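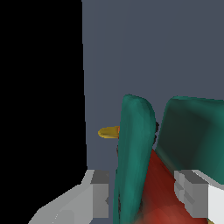
Is this the full survey or the reduced one? was the first message in the project inbox after the January release, and it still needs an answer at the top of the file. It is the reduced one. The full survey holds every reading from the Durkska gauges. This package holds the daily values only.

Durkska Well Levels, daily series
Version 2, last edited 2nd July

Contents
The package gives groundwater depth for 42 observation wells in the Durkska basin, starting in 2012. Each well has one plain text file with comma-separated columns. A separate file, wells.csv, lists the position, casing height and screened interval of each well.

Columns
date: day of the reading, local standard time all year
depth_m: depth to water below the top of the casing, in meters
temp_c: water temperature at the sensor
flag: quality code, see below

Depth is positive downward. To get water elevation, subtract depth_m from casing_elev in wells.csv. Do not use ground_elev for this — several casings were extended after the spring floods and the two columns no longer track each other.
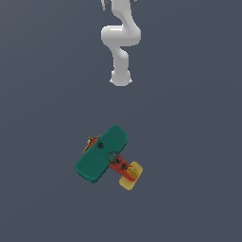 Vasilakis wrote that the daily values should be medians, on the grounds that pumping at the Liria farms pulls the mean down for hours at a time. Version 2 adopts this. Version 1 used arithmetic means, and the two versions should not be joined in one series. At wells far from any pump the difference is within sensor error. At the Liria wells it can be large in summer.

Quality codes
0: passed all checks
1: gap of a few hours, filled by linear interpolation
2: sensor moved or replaced that day
9: missing

Rows with code 9 are kept so that every file has an unbroken run of dates. Depth is left blank in those rows, not set to zero. Readers that turn blanks into zeros will show false flooding.

Known problems
Sensor drift was corrected against hand tape readings. Where no tape reading was taken in a given year, the correction from the previous year was carried forward.
Temperature was never calibrated and should be treated as relative.
The Gidov wells share one barometer. If it fails, all of them lose their pressure correction on the same days.
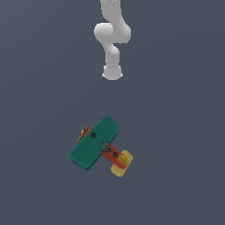
Fig. 3. White arm from above, gray background.

Loading
Files are UTF-8 with Unix line endings. The header is one line. No file needs special handling in a spreadsheet, but check that the date column has been read as a date. For plots, the script plot_well.py takes a well code and an optional start year. It draws at most 1000 points and thins longer series by taking every nth row, so short peaks may vanish. Use the raw file for peak analysis.

License
Free to use and redistribute with credit to the Durkska Well Levels project. State the version number in any published work.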